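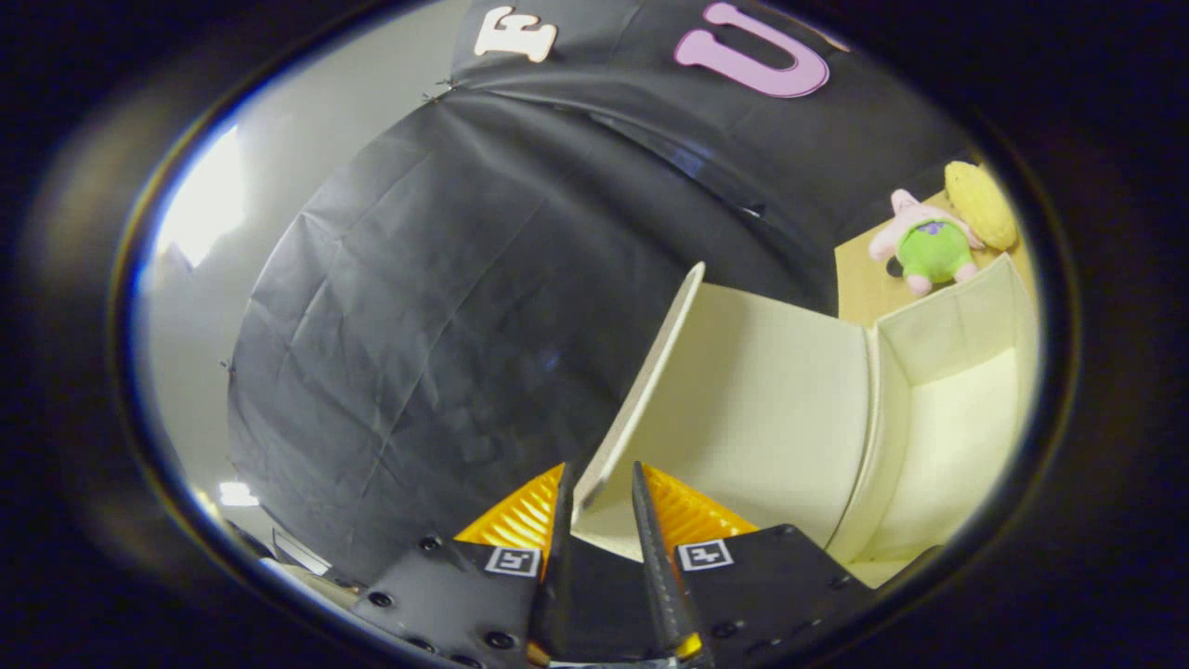
*Slide 1. Cream fabric box, open, in front of the black cloth.*

**Do boxes tidy anything? Notes for the Sarnorside talk, October**

Leave the slide up while people sit down. Forty minutes in total, so keep the start short. If the microphone is bad, go without.

Opening, more or less as written:

I was asked to speak on "storage solutions". I'd like to know what the problem was first. A box with nothing in it looks marvellous. Padded sides, a nice soft colour, flap up. It's how they look in the shop as well, and it's the last time most of them look like that.

(Pause. Somebody will say "mine's full of wool". Somebody always does. Let them.)

## 1. The claim

- The claim on the label, whichever brand you buy, is that you'll find things faster.
- I don't believe it. A lid hides things. A soft box with high walls hides them even with the lid off.
- I kept a list at home over one winter. 19 times I went looking for something I knew I'd "put away". The ones on open shelves I walked straight to. The boxed ones meant emptying a box on to the bed.
- Admit that one house and one winter proves very little. Say it before they do.

Don't get drawn into the Oten catalogue here. It comes up later, and if I start on the prices now we'll never reach the cardboard.

## 2. Fabric against cardboard

Read the two prices out slowly. The fabric one I was told to buy was £40. The plain cartons from Dalen came as a flat bundle for less than half that, and there were more of them than I could use.

What the fabric box does better:

- it's pleasant to handle
- it can sit out in a living room without looking like a house move
- it folds down, if you trust the corners (I don't, much)

What cardboard does better: you can write on it. You can cut a hole in it. Stand a spare panel upright and you've a divider. When it gets tatty you put it out with the recycling and feel no guilt at all.

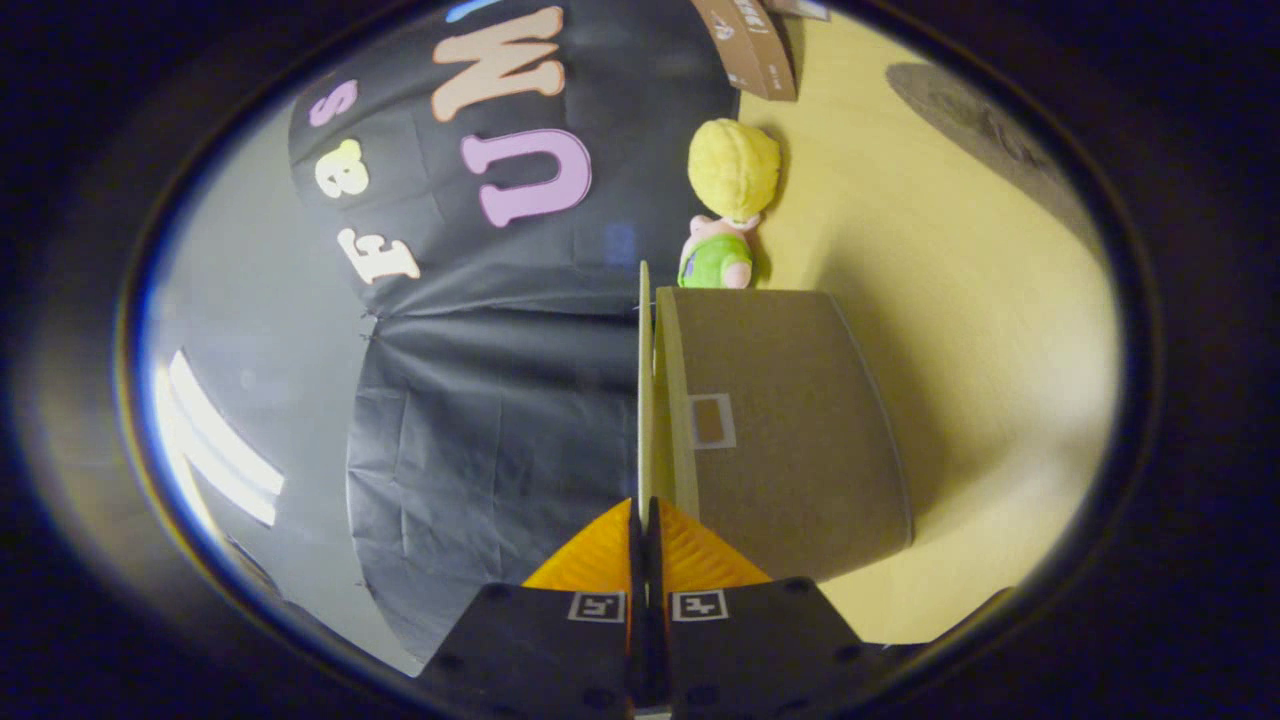

A small window cut in the side of a carton is the one trick I'd defend to anyone. It takes a minute with a craft knife. You see what's in there without lifting it down, and you haven't paid for a clear plastic tub that will crack by spring. Cut it near the top if the box will be half full of small things, or they'll come out through it. I've done that with buttons. Do not tell the button story unless there's time.

The usual objection is damp. Fair enough for a garage. For a bedroom cupboard I've never seen the evidence.

## 3. Toys and odd bits

Slow down for this part, as it's what people come for.

The advice is always to sort by type: soft toys in one, letters and craft felt in another, and so on. Sounds sensible. Try it with a small plush figure that gets played with every day. It won't live in the soft toy box. It'll live on the table, and I say let it. If a thing is out every day it doesn't need a home with a lid.

Felt letters are different. Big ones get bent if you stuff them in a box. Fixing them on a length of black cloth and hanging it up keeps them flat and you can see which you've got. I'm less sure about the cloth itself. Dark fabric creases, and it shows. Iron it first or stop minding. I've stopped minding.

## 4. The planner business

Fisus sell a planning sheet for cupboards. I filled one in. It asked for every measurement of a shelf 270 millimetres deep, then recommended a box that was deeper than the shelf. Hold up the sheet. Wait for the laugh, move on if it doesn't come.

The Oten set for the whole cupboard is £149. I haven't bought it and I'm not going to, so if anyone here has, please speak up, I'd like to be proved wrong.

## 5. What I'd do

- Empty the cupboard before you buy anything.
- Use whatever cartons are already in the house for a month.
- Only then replace the ones that annoy you.

Questions. Have the craft knife put away before people come up to the table.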